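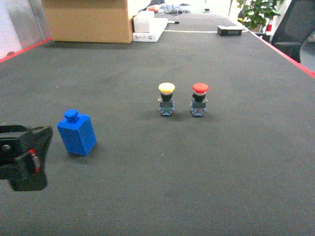 The ferry to Damasceno had one rule, and Neusa Figueiredo learned it before she learned where to stand. You did not leave the dock until the pilot had heard the river. Dirceu Queiroz explained this to her at 5 in the morning with a roll in one hand and his coffee in the other, and he was so happy about it that she forgot to be sleepy. There were two buttons on the old ferry, he said, a yellow one and a red one, fat as mushrooms, and any fool could learn those in a minute. Yellow for the horn, red for stop. The river took longer!

"How much longer?" she asked.

"I'm 68," said Dirceu. "Ask me when I'm done."

She loved him right away. She loved the ferry too, the Bamard, with her flat nose and her peeling green rails and the engine that coughed twice before it caught. Neusa had come down from Senadetti in August with one suitcase and a letter saying she could have the job if Dirceu said so, and Dirceu had not read the letter. He had handed her a rope.

"Now listen," he said.

She listened. She heard water slapping the pilings. She heard a rooster, and a radio in somebody's kitchen, and a truck changing gears up on the road.

"What have you got?"

"Water," said Neusa.

He laughed so hard he had to put the coffee down. "Water! Good, that's a start. We'd be in trouble otherwise."

They crossed with two trucks, a priest on a bicycle and a woman carrying a sewing machine in her arms like a baby. The far bank was 200 yards off and it took them the better part of the morning's first song on the radio, or so it felt to Neusa, who spent the whole trip hanging over the rail with her mouth open. The river was brown and then it was gold and then, right in the middle, there was a long smooth patch where it was no color at all.

"What's that?"

"That's the Fluner," said Dirceu.

"The what?"

"My grandfather's word. He never told us where he got it. It's where the bottom drops out and the current goes under itself. Hear it?"

She didn't. She heard the engine. But she wrote the word on the inside of her wrist in pen, and when it washed off she wrote it again.

All that month she listened. She listened while she coiled rope and while she took fares, and she got so used to tilting her head that the priest asked if she had an earache. She learned that the water talked differently at the pilings after rain, a quick chattery sound, with sticks in it. She learned the lazy afternoon sound, and the sound it made going around the sandbar, like someone folding a sheet. Every new one she brought to Dirceu, running, and every time he was as pleased as if she had caught a fish.

"The sheet! Yes! Thirty years I've been trying to say what that was. My wife says it sounds like frying."

"It doesn't sound like frying at all!"

"I know it doesn't! You come to dinner and tell her."

So she went to dinner, and told her, and they argued about it through the beans and the oranges and out onto the porch, where you could hear the river perfectly well and it sounded, Neusa had to admit, a little bit like frying.

The Fluner, though, she couldn't get. Every crossing she leaned out over that smooth colorless stretch and there was nothing there, only the engine thumping away behind her.

Then one evening they were bringing the Bamard back empty, the last run, with bats out over the bank and the light going pink. Dirceu was at the wheel. He looked at her, and he looked at the water, and he cut the engine.

It was so quiet that she grabbed the rail. The ferry slid on by herself, turning a little - and then it came up through the deck plates and the soles of her shoes. It was hardly a sound. It was low and round and it went on and on, the way a big bell does after you think it has finished, and it was under the boat and then it was in her knees and her ribs. She started to laugh, and her eyes were wet, and she couldn't have told you why.

"Feet," she said. "You hear it with your feet!"

"You hear it with your feet," said Dirceu, beaming.

"You could have told me!"

"I could," he agreed. "You want to take her in?"

She did. She wiped her hands on her pants and took the wheel, and waited for the cough, and the second cough. On the Damasceno side a man was walking down the road with a lantern and a goat, too late for the last boat and waving both arms anyway.

Neusa gave him the horn.

Posted in August by the story desk
62 shares | 30 comments

More stories
The Baker's Other Oven
Snow on the Senadetti Road
My Aunt and the Brass Band
A Goat Crosses Over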